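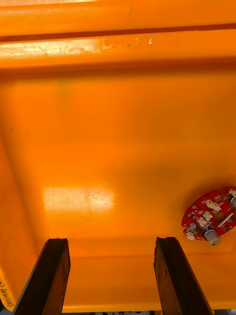 **What happens to the people at a station when an arm takes over the picking?**
They move to the work around it: loading bins, checking boards, and deciding what to do with the odd ones.

*(Pause. Let people look up. Then go.)*

## Where we started

- The Arndale shop, October. Two arms, one bench, and a lot of opinions!
- Before that, every board came out of its bin by hand. Six hours of reach, grab, turn, place. Ask who in the room has done a shift like that.
- I have, and my shoulder still remembers it.

## What changed for the crew

- Less reaching. People talk about this first, every time.
- More looking. Someone has to spot a bent connector, and our testers are so good at it (tell the Smits order story if there's time).
- New words on the floor. "Regrip" is a verb now, and people use it at lunch.
- Bin labels matter more. We still write them by hand with a marker and I love that.

## What got harder

- Waiting. When the arm stops, the person beside it stops too, and that feels worse than being busy.
- The last board in a bin. It slides to the side, and the fingers need room to get around it. We run 100 of these last-board picks as a drill on each new board type.
- Shift handover. The Wodik log sheet didn't have a line for "arm was fussy today." We added one, and it's the best-read line on the page.

## Ask the room

- Which job would you hand over tomorrow?
- Which one would you fight to keep?

*(Take two answers, then move on to the Mileo slides. Water is on the left.)*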